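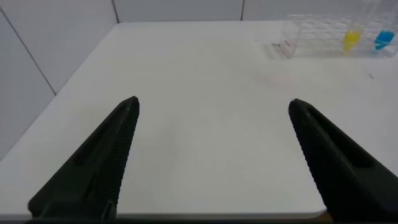 Gripper fingers closing crooked after I cleaned them, how do you get them back to center?

Posted by Wycliffe Nyamweya

Hi all, first time posting, long time reading. I look after one small arm that moves test tubes between racks. It has a two-finger gripper with the black plastic fingers, the kind with the fine ridges down the inside, and a little camera at the wrist looking down between them. It's been running since March and I've had very little to complain about.

Last week I took both fingers off to get the gunk out of the ridges (old label glue mostly, it gets in there and goes gray and fuzzy). Put them back on, ran the homing routine, and now the tips don't meet in the middle. One gets to the tube first and pushes it over a hair before the other one arrives. In the rack you can't really tell. But when it sets a tube down again it goes in leaning, and out of 40 moves this morning 2 stopped on a force error.

What I've tried so far: homed it again, power cycled it, swapped left and right (worse!!), and tightened everything. The software says the jaws are at zero when they're closed, so it thinks all is well. Do I need to redo the whole camera calibration or is this something dumb with how I put the fingers on? I'd love to not redo the calibration. It took me a whole afternoon the first time and I had to call Cillen support twice.

Open jaws look fine to me, by the way, nice wide gap and no wobble that I can feel.

Neema Masanja

I'd leave the calibration alone for now. If the arm is still going to the right spot over the tube and only the squeeze is off, your camera has nothing to do with it.

My money is on the finger seats. There's a pocket at the base where each finger sits against the carriage, and if a crumb of that glue got in there the finger tips over by a tiny bit. At the base you'd never see it, but out at the point it adds up fast. I did this to myself on our Pai arm and spent two days blaming the software, so please learn from my suffering.

What I do now:

Jog the arm up and well away from the rack, open the jaws all the way and cut the power before you touch anything. Take one finger off. Wipe the seat and the back of the finger with a lint-free cloth and a little isopropyl, and go around the screw hole with a dry toothbrush. Let it dry. Put the screws in finger loose, both of them, then push the finger back flat against the seat with your thumb and hold it there while you snug them up, going back and forth between the two. If you tighten one all the way first it walks the finger sideways, every time. Then do the other side.

When both are on, power up, home it with nothing between the jaws, and close it slowly on an empty capped tube that you're holding loosely by the top. If the tube stays put in your fingers you're good. If it gets shoved, whichever side it's being shoved from is the one touching early, so look at that seat again.

Also put them back on the sides they came from. Ours had worn a bit differently and they did not like being swapped. I put a dot of paint marker on the base of the left one so I can't mix them up.

And don't go gorilla on the screws, it's plastic. I cracked one that way.

hilosent_dave

just buy new ones. we change ours every 13 weeks whether they need it or not, the ridges go smooth at the tips and then tubes start slipping. Bamness has a pair for 74 bucks last I looked. check they fit your model tho, there's a short version and a long version and they look the same in the listing

Wycliffe Nyamweya

Neema, you called it! There was a flake of label stuck in the seat on the right side, so thin I thought it was part of the finger. Cleaned both, put them back on their original sides, did the back-and-forth thing with the screws, and the held tube barely moved. I ran the full rack after lunch with no force errors.

One small thing for whoever finds this later: my gripper kept the old zero until I homed it a second time, so if it's still off after cleaning, home it again before you take it all apart.

Dave, thanks, I may grab a spare pair anyway. The long version, I think, but I'm going to measure first.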